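The Case for the Practice Pad

By Lilibeth Soriano

The skills program at Sandby has entered a season of budget review, and the line for consumable suturing pads has again been proposed for reduction. The sum in question is modest. The principle is larger, and it deserves to be argued in the open before the new class arrives in September.

The proposal would replace most pad work with recorded demonstrations and a written module. Each student would receive 2 pads for the entire course, where the present allowance is 4. Those who favor the change observe that students watch more recorded instruction than they once did, that they score well on the written portion, and that a used pad cannot be returned to the shelf. All of this is accurate. The conclusion drawn from it is mistaken.

Closing a wound is manual work, and the hand learns slowly. A student may be able to recite the correct distance between stitches, the angle at which the needle should enter, and the number of throws in a secure knot, and still be unable to place a single interrupted suture that holds the edges together without strangling them. The written module does not reveal this gap. A pad reveals it within minutes, and it does so at no cost to a patient.

The choice of pad matters as well. For years our department relied on foam blocks covered with a thin sheet of rubber. They were inexpensive and kept indefinitely in a cupboard. They also forgave nearly every error. Foam does not tear when the needle is pulled up against its curve, and it does not pucker when a knot is drawn too tight. Students who trained on foam came to their clinical rotations with a confidence that had to be taken apart before anything useful could be built.

The newer synthetic tissues, of which the Kairys pad is the one we have used longest, behave differently. The surface moves under the forceps. An edge that is handled roughly shows it. When simulated blood is added, the student must find the line of the cut through the staining and must keep finding it as the work proceeds. Instructors at the Guris teaching center, with whom we share a supply order, report the same experience. Their first request each year is for more pads and fewer models of other kinds.

It is sometimes said that a student needs to complete only one good closure to be judged competent. I would ask those who hold this view to look at closures that are half done. A finished row of stitches tells the examiner something about the result and very little about the order in which difficulties were met. With part of the incision still open, one can compare the closed portion with what remains, see how the knots differ from one another, and discuss with the student where the next needle should enter.
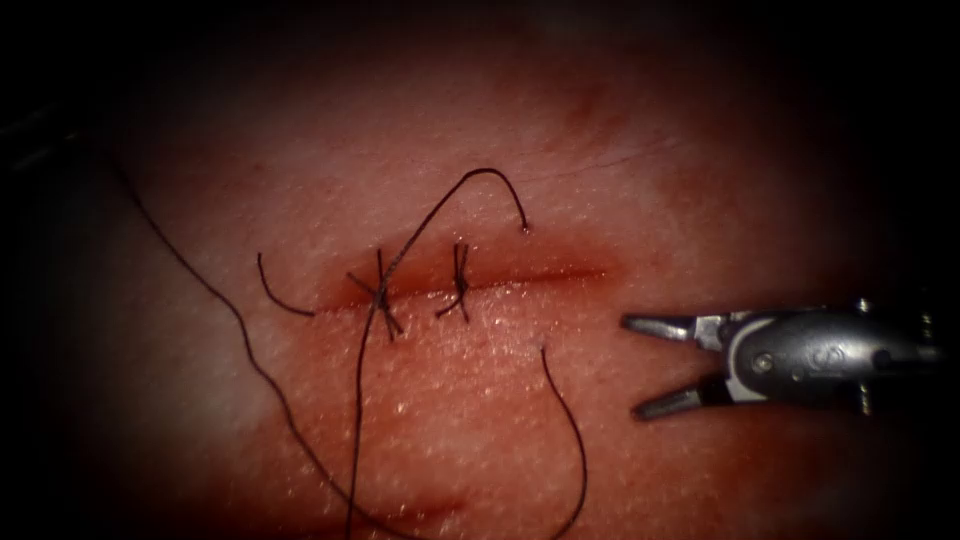 For this reason our instructors stop each student at least once before the closure is complete. The interruption is unpopular. Students wish to finish, and some regard the pause as a mark against them. It is nevertheless the most productive part of the session, and it depends on having enough material that a pad may be set aside, talked over, and if necessary abandoned. A student who has been issued 2 pads for a whole course will not willingly give one up to a discussion. The scarcity itself teaches caution of the wrong sort.

The variety of early knots is also worth preserving. One will be heavy, with too much thread left in it, and the next will be small and tight. An instructor who sees both on the same wound can speak about tension in terms the student has just felt in the fingers. No recording offers this, however well it is made.

On the matter of cost, the department ordered 1,000 pads in the last cycle. The Priraron catalog lists a reusable model as an alternative, and I have no objection to its purchase for demonstration. A reusable surface that has been pierced more than 2,000 times, however, has old needle tracks in it, and students quickly learn to follow them.

I therefore recommend that the present allowance of 4 pads be kept, that the recorded demonstrations be retained as preparation for the session, and that any savings be sought first in printed materials, many of which are duplicated in the online module. The skills faculty will receive written comments on the proposal through the department office until the close of the review.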